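旧年鉴、社团相册和那一箱校庆纪念品:家庭清理与收纳笔记

大学毕业以后,人会陆续丢掉课本、饭盆、自行车和一部分头发,唯独年鉴丢不掉。它太重,太硬,封面上还烫着金字,扔进垃圾桶时会发出一声很有道德感的闷响。于是它跟着搬家,从宿舍到合租屋,从合租屋到丈母娘家的阳台,一路吸潮、招虫、压弯书架。

我家里现在存着28本,一部分是自己那所学校的,一部分是家里长辈的,还有一部分是从Fitham校友会的旧物摊上抱回来的,当时摊主说“全拿走吧,别挑了”,我就真没挑。这些年在它们身上犯过的错,够写一页,就写在这里。

先说桌子

找一张大的、平的、浅颜色的桌子。深色桌面上你看不见掉下来的皮屑和纸渣,等看见的时候它们已经粘在袖口上了。浅色桌面的好处是会揭短,翻完一本旧册子,上面落了什么一清二楚:红色的是封面褪的粉,黄褐色的是胶,会走的那个请单独处理。

桌面用拧到不滴水的布擦一遍,再用干布擦一遍,晾着,去烧壶水。水喝完再开工,水杯留在厨房。这条我强调过很多次,主要是对我自己强调。有一本合唱团纪念册的第三页至今带着一圈茶渍,位置恰好在指挥头顶,像个光环,全团就他一个人升了天。 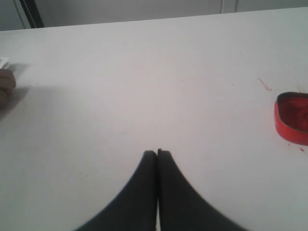 除尘

顺序是从外到里,从上到下。书合紧,书脊朝着自己,用软毛刷沿上书口往外扫,扫完再扫下书口和前书口。上书口最脏,灰在那里住了几十年,已经有点邻里关系了。

刷子买化妆用的散粉刷或者画水粉的羊毛排刷都行,新的,专用。别借家里人的。她会发现。

有人喜欢用吸尘器。可以,风力开到最小,吸头上套一层旧丝袜,用橡皮筋扎牢,离书两指远。不套丝袜的后果是,年鉴里夹的那张毕业舞会门票会以你追不上的速度离开你的生活。

内页的浮灰用干燥的海绵轻轻按,不要来回搓。老年鉴多半是铜版纸,搓出来的亮痕是永久的。铅笔印可以用软橡皮,橡皮先在废纸上擦干净头。钢笔和圆珠笔的留言别碰,哪怕写的是“祝前程似锦,欠我的饭钱算了”。这类字迹往往比正文有价值。

除霉味

先确认霉是活的还是死的。死霉干,一刷就成粉;活霉发黏,有毛,颜色很精神。活霉的书立刻装进封口袋,和其他书分开,戴好口罩再碰,量多就交给会修书的人。为了一本大二年鉴把肺搭进去,校友会也不会给你发奖。

只剩味道的话:找一个带盖的大收纳箱,底下放一碗小苏打,碗上架一个晾饼干的铁网,书打开成扇形立在铁网上,盖盖子,放着。三天换一次小苏打,换到打开箱子时不再想起体育馆的器材室为止。

咖啡渣也能去味,代价是书从此闻起来像咖啡渣。猫砂也行,用没用过的那种。我本来以为这句不必写。

不要晒。太阳确实能把味道晒掉,顺手也把封面的颜色、书脊的胶和集体照里后排同学的脸一起晒掉。后排同学本来就够模糊了。

粘在一起的页

铜版纸受过潮再干,就会黏成砖头。完全黏死的,家里没有办法,认了。只黏住一角的,可以试试:用一张硅油纸裁成窄条,从没黏住的那边往里滑,滑得动就继续,滑不动就停。停的意思是停,意思不包括“再使一点点劲”。

蒸汽、电吹风、冰箱冷冻这三种民间秘方我都试过。蒸汽让墨跑到了对面一页,辩论社和游泳队从此共用一张脸。电吹风把纸吹成了波浪。冷冻什么也没发生,只是家人在找饺子的时候摸到了一本精装书,问了我几个问题。

散页和脱落的照片

老社团相册爱用照片角贴,时间一长胶干了,照片就满册子滑。补救的办法是换新的角贴,认准无酸的。Cordeiro文具店卖的那种透明角贴,一包100枚,看着很多,贴到戏剧社那几页就没了,戏剧社的人什么都要合影。

双面胶、透明胶、502,一概不用。透明胶在第一年是透明的,第十年是琥珀色的,第二十年胶还在,带子已经走了。前任主人如果贴过,别硬揭,翻过那一页,深呼吸。

给照片背面写名字要用软铅笔,写在边上,下面垫硬的东西,下笔轻。写全名,写年份,写社团。“左二小胖”这种标注,当年全系都懂,如今连小胖本人都要想一会儿。

拿照片的时候手要洗干净擦干,捏边。不想碰表面,就用平头镊子或包了软套的夹子,夹边上,夹住了再抬,抬起来别在空中思考人生,直接放到该放的地方。
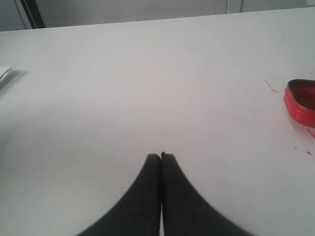
合拢的一对黑色夹爪。

书脊松了怎么办

精装年鉴最常见的毛病是前环衬开裂,封面像没关好的门。裂口小的,用细竹签蘸一点点PVA白胶(装订用的那种,别用木工胶),从上端伸进去,沿书脊和内页的夹缝抹一层,抽出来的时候转一转竹签。然后合上书,在前后封面的凹槽里各放一根编织针,上面压重物,过夜。

压什么都行,平就好。我压的是另外三本年鉴,这是目前发现的它们最实际的用途。

竹签蘸胶的量,比你想的少,再少一半。多出来的胶会从两头冒出来,把书和桌子结为夫妻。预防办法是前后各夹一张硅油纸。前面裁窄条剩下的那卷,现在用得上了。

装箱

箱子要小。搬家公司那种大纸箱装满年鉴以后,没有任何一个成年人抬得动,而它的底会在楼梯拐角处开。装A4打印纸的箱子尺寸刚好,到单位复印室门口站一会儿就有。想体面一点可以买无酸档案盒,我用过Todura的一款,盖子合得紧,标签框在短边上,上架以后看得见字。缺点是贵,买了以后会舍不得往里面放年鉴。

书在箱里平放,大的在下,小的在上,不要一半竖着一半横着。空隙用揉成团的白纸塞住。报纸不行,油墨会蹭上来,多年以后有人会在封面上读到反着印的猪肉价格。

箱子离地,离外墙,离暖气。床底下可以,前提是床底下你真的会打扫。阁楼夏天太热,地下室全年太潮,这两个地方是留给健身器材的。

箱外写内容,别写“杂物”。写“杂物”的箱子在我家一共打开过一次,是搬家公司的人问里面有没有易碎品。

徽章、绶带、奖杯之类

社团的金属徽章用软布干擦就好。铜的发乌,随它去,那叫包浆;擦得锃亮的,看着像昨天才领的,而你明明已经四十多了。别针生锈的,从布上取下来时先在针上抹一点缝纫机油,转着退。

绶带和队旗不要叠,卷在纸筒上,正面朝外,中间隔一层白棉布。上面要是有流苏,祝你好运。

奖杯。镀层多半很薄,用洗洁精和温水擦一下,马上擦干,底座是木头的就别让水碰到。校际拔河第三名的奖杯可以放在书柜最上层,既显得从容,也看不清刻的是第几名。

扫描之前想清楚

每个收拾年鉴的人都会有一个晚上决定把它们全扫描了。我的那个晚上是八月,很热,意志薄弱。后来数了页码,2,523页,平板扫描仪一页接一页,扫描头来回走的声音我到现在做梦还能听见。

几条经验。

别全扫。扫有自己人的页、社团合影、手写留言和封面,其余的先去学校图书馆网站上找找,很多学校早就做完了,扫得比你直。

分辨率300就够看,600够放大,再往上只是在扫描纸的纤维。

书脊紧的书不要往玻璃上硬压。改用手机翻拍,书放在打开的V形支架上,两摞等高的书夹一个角度也能凑合。光从两侧来,头顶的灯关掉,不然每位学长脸上都有一个小太阳。

文件名按“年份_社团_页码”来起。我最初用的是“新扫描1”“新扫描1最终”“新扫描1最终真的”,后面的就不抄了。

扫完存两处,一处在家,一处不在家。U盘不算一处,U盘是一种祈祷。

留几本,送几本

全部整理过一遍以后,会发现自己真正想留的不多。重复的、缺页的、从来不认识里面任何一个人的,可以问问学校档案室或者校友会收不收。先写邮件,附书名年份和一张封面照片,等人回。别直接拎着箱子上门,档案室的人对突然出现的箱子有一种职业性的疲惫。

学校不收的,二手书摊Omora那边按本收,完整的封面会多给一点。我那次卖了四本,又在隔壁摊买了一册100页的校园歌曲集,纸已经发脆,有霉味,正在小苏打箱子里待着。

剩下的放回书架,竖着,别挤,每年春天拿出来抖一抖。翻到自己那一页时快点翻过去。
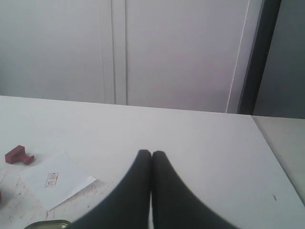 年鉴封面上的烫金字能用湿布擦吗?

用干的软布轻轻带过就行,湿布会把金箔一点点带走,酒精和湿巾更快。已经掉了的金字不要自己用金色马克笔去补,放着就好。

塑料封套要不要留着?

摸上去发黏、有股浴帘味的旧塑料套拆掉扔了,它会粘走封面的颜色。想再包一层,买标明聚酯或聚丙烯的透明书套,尺寸比书大一点,折边别用胶带固定在书上。

书里夹的干花、糖纸、请假条怎么办?

拿出来单独装进小纸袋,袋上用铅笔写明原来夹在哪一页,和书放同一个箱子。干花会在纸上留下褐色的印子,请假条不会,但看请假理由很耽误时间,最好留到活儿干完再看。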